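Sevanby shared workshop – check of the mobile robot build
Checked by: Ginevra Barbieri
Date: 27 November 2022

1. Emergency stop button. OK. Pressed 10 times, the motors stopped every time.

2. Battery and fuse. OK, but the fuse holder is a little loose. Gemma Sala will bring a new one.

3. Cables to the arm. NOT OK. One cable rubs on the edge of the base plate. Please put a sleeve on it before the next drive test.

4. Screws of the base. OK. I tightened all of them again, and two I could still turn by hand – these need thread glue. 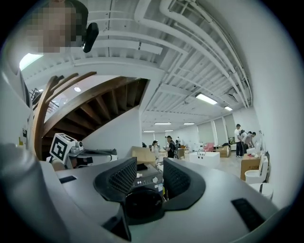

5. Speed limit. OK after change. It was still on the value from August, which is too fast for indoors. Now it is set to 60 per cent.

6. Free way around the robot. Partly OK. When it drives, please keep about 630 mm free on each side, also when you are only testing the wheels.

7. Hand-held gripper. OK. The fingers close evenly and nothing pinches the hand.

8. Charger. Not checked, the 24 V charger was not in the workshop. Who has it?

Points 3 and 8 are open. Until they are closed, no driving without a second person at the stop button. Write your name next to the point when it is repaired.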